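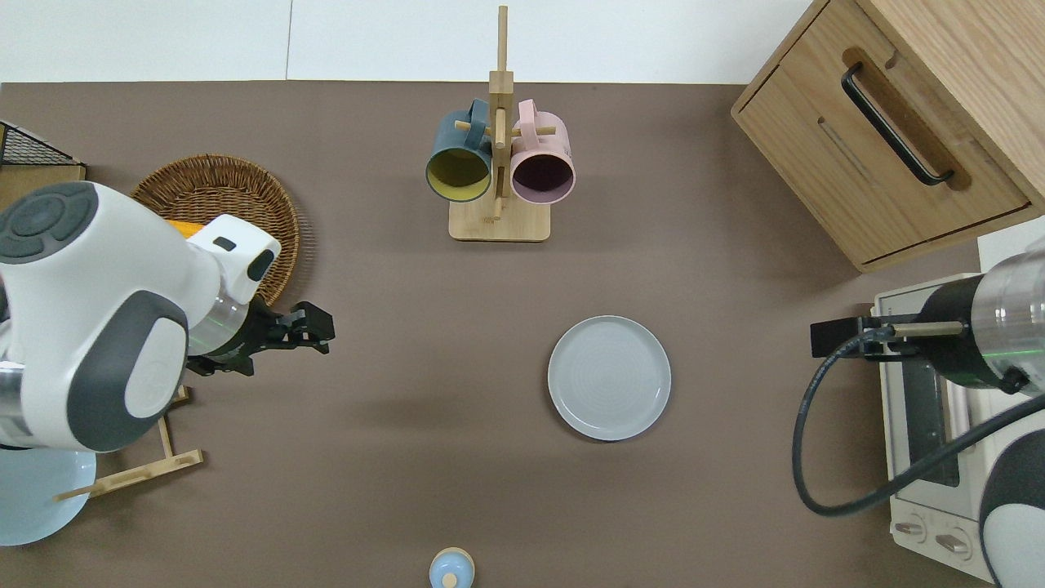 Relabeling instead of re-collecting: what we got on the kitchen table

stetside_lab
2024-10-23
We had 167 two-arm demos of table tasks (corn in the basket, plates in the rack) and the policy kept stalling before the grasp. No new demos. We cut every demo at gripper open/close and gave each piece its own text label. Stalls went from 15 per session to 2. Same policy, same 2000 training steps.

👍 15 Replies 6

fernexuser
Did you keep the approach and the grasp as separate pieces? Gripper just under the corn is exactly where ours freezes.

stetside_lab
Separate, yes. The cut is at the close command.
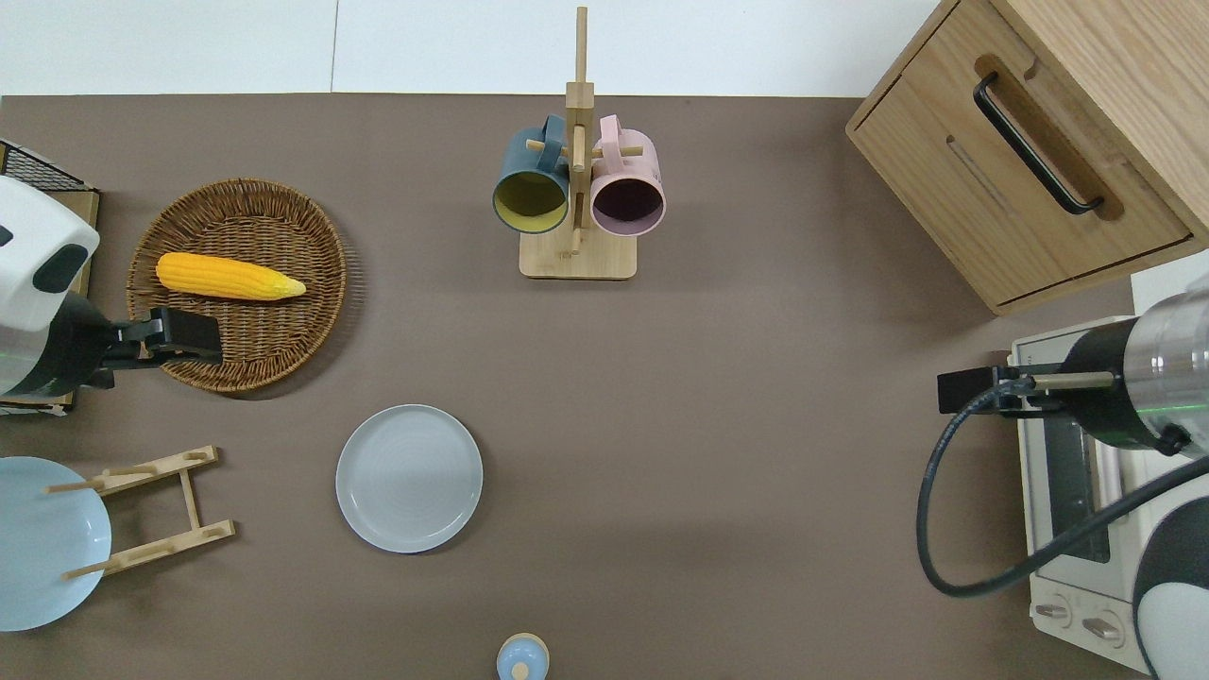 Re: is it the labels or the cuts?

falevent_dan
I don't buy the label part. Cutting demos shortens the horizon. Run the same cuts with one label for everything, then compare.

stetside_lab
Fair. We ran that in February on the older Rantala code and it landed in between. Haven't redone it on this set.

falevent_dan
Then the title claims too much.

fernexuser
Disagree, in between still means the labels do something. How does it handle plates?

stetside_lab
Worse than the corn. The grip on the rim is OK, the slot is the hard part. 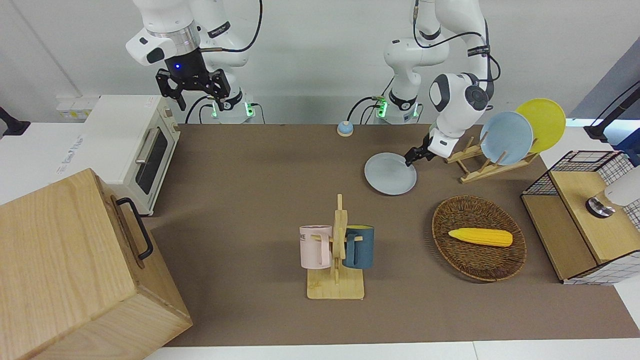 Left arm with a blue plate at the rack.

falevent_dan
Post the one-label run when you have it.

Shares 2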